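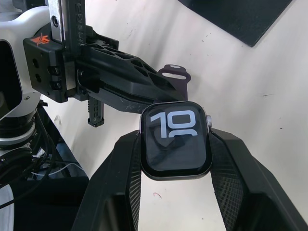
Wrist camera view, watch held between the gripper fingers, second gripper at the strap end.

Araya bench cell – setup and maintenance notes

This card covers the two-arm cell at Bradengate that recorded the Araya handling set. It is for whoever runs the cell next. The recording format is described in the Brotow loader docs.

Contents
3382 episodes, of which 2471 passed review. The rest are kept in the folder "held" with a reason code. Small household items only, one or two per episode.

Before a session
Power the controllers first, then the arms, then the cameras. Home both arms with the table clear. Run the Brarnmont check script and wait for both grippers to report zero. Wipe the finger pads with a dry cloth. Do not use alcohol on them.

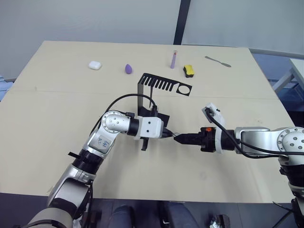 Table position matters more than anything else in the calibration. If the table has been bumped, redo the hand-eye routine for both arms before recording. Measure from the arm bases and leave the tabletop out of it. The seam across the middle is handy for judging by eye whether the table has gone crooked, but it is not a reference edge. Items waiting their turn go in a row near the back, as with the sponges and the palette knife, so the arms have the center to themselves. Check the cable loops over both arms at full reach – a loop that pulls tight will shift the wrist readings.

Maintenance
Finger pads: inspect every 1000 grips, replace at 3000 or when the texture is worn smooth. Always change both pads on a gripper together.
Mount screws: check by hand at the start of each session. Mark any that needed tightening in the log.
Wrist cameras: if one has been removed, recalibrate that arm even if the picture looks the same.

Known issues
The left gripper can report closed slightly early after a cold start. Open and close it five times, then zero again.
Episodes recorded in May before the pad change have a wrong grip width offset. The loader corrects this if the flag pad_fix is on.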